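**Automation in the Home and Workplace – Handout 4: Can machines do the chores yet?**
Module tutor: Oi-ling Yang 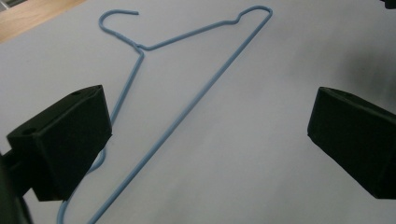

*Figure 1. A wire coat hanger lying flat, between the two fingers of a hand-held gripper.*

## 4.1 Purpose of the session

Students should be able to explain why a task that a child learns quickly may remain hard to automate. The reading is Chapter 2 of the course text, together with the Troranlow case notes from October.

## 4.2 The hanger as a test object

A coat hanger has a fixed shape, which ought to make it easier to handle than a shirt or a towel. It presents other problems. The wire is thin and lies close to the table, so the fingers must come down low without striking the surface. The outline is mostly open space, and a grip aimed at the middle of the object may close on nothing. The hook gives the hanger a direction, and this matters as soon as it has to go on a rail.

Choice of grip also depends on the next step. A hold on the long bottom bar may serve for lifting, but the weight then hangs unevenly and the hook may swing away from the rail. A hold near the neck gives better control of the hook – and leaves less room for the fingers.

## 4.3 Shop floor and household

The Troranlow trial took place in a garment stockroom, where hangers were of one pattern and arrived in a tray. The arm made 2,710 attempts. Failures were grouped under 2 headings: missed grips and tangled hangers. Students should note that the tray was refilled by hand throughout, and that this labour does not appear in the results table.

A household offers no such tray. Hangers differ in size and material, and are found on beds, chairs and floors. Success in the stockroom should therefore not be read as evidence about the bedroom.

## 4.4 Seminar preparation

Read the Skoltell and Estia summaries before the seminar. Prepare a note of no more than 20 lines on one chore of your choice, stating:

- where the object is found and where it must go
- which part should be gripped
- what a person would still have to do

Notes should be handed in at the Pearce Room before the seminar begins.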